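Capítulo 3. Puesta a punto de las porterías plegables y el marcador de mesa

Ya tenéis las cajas abiertas, las piezas repartidas por el suelo de la pista y, si todo ha ido bien, el capítulo anterior leído al menos una vez. Ahora vamos con la parte que más se agradece el día del partido: dejar las dos porterías Fallby firmes, con la red bien tensada, y el marcador Plaketti listo para que cualquiera de la mesa pueda manejarlo sin levantar la vista del juego más de lo necesario.

Os pedimos un poco de paciencia con este capítulo, que es el más largo de la guía. La primera vez conviene hacerlo con calma, un domingo por la mañana por ejemplo, con la pista libre y sin niños esperando para calentar. A partir de la segunda vez las manos se acuerdan solas.

3.1 Antes de empezar

Tened a mano la llave hexagonal que viene en la bolsa de tornillería, un trapo seco, la cinta métrica y los contrapesos. El suelo debe estar barrido. Una piedrecita debajo de una zapata basta para que la portería cojee toda la tarde, y luego cuesta mucho encontrarla con todo montado.

ATENCIÓN: el montaje de cada portería se hace siempre entre dos personas adultas. No permitáis que nadie se cuelgue del larguero, ni siquiera para comprobar si aguanta.

3.2 Montaje de la portería

1. Colocad la base trasera en el suelo, con la etiqueta Fallby mirando hacia la pared del fondo.

2. Desplegad los dos brazos laterales hasta oír el clic del cierre. Si no suena, no forcéis: plegad otra vez, limpiad el alojamiento con el trapo y volved a abrir.

3. Encajad los postes en los brazos. Entran con una ligera rotación hacia fuera. El poste izquierdo lleva una muesca junto al pie y el derecho no, así que es difícil equivocarse (aunque a nosotros nos ha pasado).

4. Mientras una persona sujeta los postes, la otra presenta el larguero y mete los tornillos a mano, sin apretar todavía.

5. Comprobad la distancia entre postes, por dentro. Debe ser de 3 metros. Medid abajo y medid también arriba, junto a las escuadras, y corregid la apertura de los brazos hasta que las dos medidas coincidan.

6. Apretad ahora los tornillos, alternando un lado y otro. Parad cuando la llave ofrezca resistencia clara; apretar de más deforma el casquillo y la siguiente vez no saldrá.

7. Poned los contrapesos sobre la base trasera y cerrad las hebillas.

NOTA: si vuestra pista tiene anclajes de suelo, utilizadlos además de los contrapesos. El juego de adaptadores Pichler se pide aparte y trae su propia hoja de instrucciones.

3.3 Colocación de la red

La red es lo que más dudas genera, y con razón, porque recién sacada de la bolsa parece que no tiene ni principio ni fin. Buscad el cordón de color: ese lado va arriba, en el larguero. Extendedla primero en el suelo, detrás de la portería, y no empecéis a enganchar hasta que la veáis entera y sin vueltas.

1. Enganchad el centro del cordón en el clip central del larguero y seguid desde ahí hacia los dos extremos.

2. Bajad por los postes, clip a clip, dejando la malla algo suelta.

3. Fijad la parte inferior a la base con las cintas de velcro. La red no debe quedar como un tambor: si está demasiado tirante, el balón rebota hacia fuera y empiezan las discusiones sobre si ha sido gol.

4. Pasad la mano por detrás de los postes y aseguraos de que ningún clip sobresale hacia la zona de juego.

Un consejo de Régis Deschamps, que lleva el material de nuestras escuelas desde hace muchas temporadas: guardad la red siempre enrollada en torno a un tubo de cartón. Doblada en la bolsa se enreda sola — no sabemos cómo, pero se enreda.

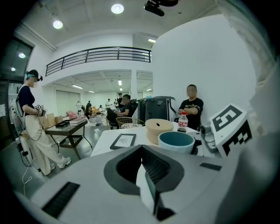
Marco negro con una pequeña lámina, sobre la mesa blanca.

3.4 Preparación del marcador de mesa

El marcador Plaketti funciona con batería y se coloca en la mesa de anotación, a la altura de la línea central. Antes del primer uso hay que cargarlo hasta el 80 por ciento como mínimo; el indicador lateral pasa entonces de naranja a verde. Si lo vais a guardar durante el verano, cargadlo en mayo, cuando termina la liga escolar, y dejadlo apagado en su funda.

1. Apoyad el marcador en una superficie plana y abrid la pata posterior.

2. Mantened pulsado el botón de encendido hasta que aparezcan los ceros.

3. Pulsad MODO hasta ver la palabra SALA. El modo CAMPO está pensado para fútbol once y no guarda las faltas acumuladas.

4. Elegid la duración de cada parte con las flechas. Cuando la pantalla muestre lo que queréis, pulsad OK una sola vez. Una segunda pulsación pone el reloj en marcha.

5. Configurad el aviso de faltas. De fábrica salta en la 6, y así conviene dejarlo si jugáis con la regla habitual del doble penalti. En categorías pequeñas muchas escuelas prefieren quitarlo, cosa que se hace bajando el valor a cero.

6. Programad el tiempo muerto. Viene ajustado a 60 segundos, con un pitido corto cuando se acerca el final y otro largo al terminar.

7. Haced una prueba completa: arrancad el reloj, sumad un gol a cada equipo, anotad una falta, pedid un tiempo muerto y volved a poner todo a cero.

NOTA: el botón de corrección está en el canto, algo escondido a propósito. Resta el último punto introducido y no afecta al reloj.

PRECAUCIÓN: no coloquéis botellas sin tapón junto al marcador. La carcasa aguanta un balonazo perdido, pero el conector de carga no lleva protección frente al agua.

3.5 Emparejar el mando del banquillo

Si vuestro equipo incluye el mando Brolargate, podéis pedir los tiempos muertos desde el banquillo sin cruzar la pista a la carrera. Cada marcador admite un mando por equipo.

1. Con el marcador encendido y el reloj parado, pulsad MODO y OK al mismo tiempo.

2. Pulsad el botón grande del mando local. En la pantalla aparecerá una L.

3. Repetid con el mando visitante y esperad a que se vea una V.

4. Pulsad OK para salir.

Cuando la letra no aparece, casi siempre es la pila. Cambiadla antes de probar cualquier otra cosa y, si sigue sin responder, apagad el marcador, contad hasta diez y comenzad de nuevo desde el primer paso.

3.6 Última vuelta por la pista

Antes de dejar entrar a los equipos, dad una vuelta tranquila a las dos porterías. Empujad cada poste con la palma de la mano: no debe moverse. Mirad que las hebillas de los contrapesos estén cerradas y que la llave hexagonal haya vuelto a su bolsa, porque suele aparecer en medio del área en el peor momento.

Al recoger se sigue el orden contrario: primero la red, después los contrapesos, luego el larguero y al final los postes. No retiréis los contrapesos mientras haya alguien jugando cerca, por mucha prisa que tenga el equipo siguiente.

Para piezas de repuesto, o si algún paso no se entiende como lo hemos contado, escribid a Rhonda Tremblay, de atención a escuelas y clubes, indicando el número que figura en la etiqueta de la base trasera. El plegado y el transporte en el carro se explican en el capítulo 4.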